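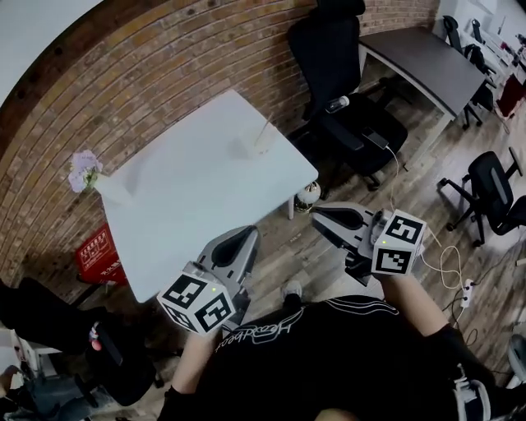

Wood flooring

Wood flooring is any floor covering made mainly from timber and laid as the finished walking surface of a room. It is sold as strips, planks, blocks or panels, and is grouped by construction into solid and engineered types. Both are used in homes, offices, workshops and schools.

Construction

Solid flooring is milled from a single piece of wood. Most boards have a tongue on one long edge and a groove on the other, so that each board locks to the next. Boards of 18 mm are common in nailed floors. Grooves cut along the underside reduce cupping and help the board sit flat on a slightly uneven base.

Engineered flooring has a top layer of hardwood glued to a core of plywood or softwood strips. The grain of each layer runs across the grain of the one below it, which limits movement across the width of the board. The thickness of the top layer determines how many times the floor can be sanded.

Moisture and movement

Wood takes up and gives off water until it is in balance with the surrounding air. It swells and shrinks mostly across the grain and very little along it. Plain-sawn boards move more in width than quarter-sawn boards of the same species. A gap is left at the walls and hidden by baseboard or molding. Gaps between boards that open in the heating season usually close again when humidity rises.

Boards are normally stored in the room before laying. The moisture content of both the boards and the subfloor is checked with a meter, and the readings are kept with the installation record.

Installation methods

Nailed floors are fixed through the tongue into a wood subfloor or joists. Glued floors are bonded to concrete or plywood with a flexible adhesive. Floating floors are joined only to each other and rest on an underlayment. Floating floors can sound hollow underfoot, an effect that depends on the underlayment and the flatness of the base.

Finishes

Film finishes such as polyurethane form a layer on top of the wood. Penetrating oils soak into the surface and can be repaired in small areas without sanding the whole room. Wax is found mainly in older buildings and is not compatible with most later coatings.

Regional production

The Strickland mill produced strip flooring until 2013. Its catalog listed 266 profiles, of which 30 were parquet blocks. The Sernetti pattern, a herringbone with a double border, was cut there for public buildings. Matching boards are now milled to order by Wenis.

See also

Baseboard
Parquet
Subfloor
Underlayment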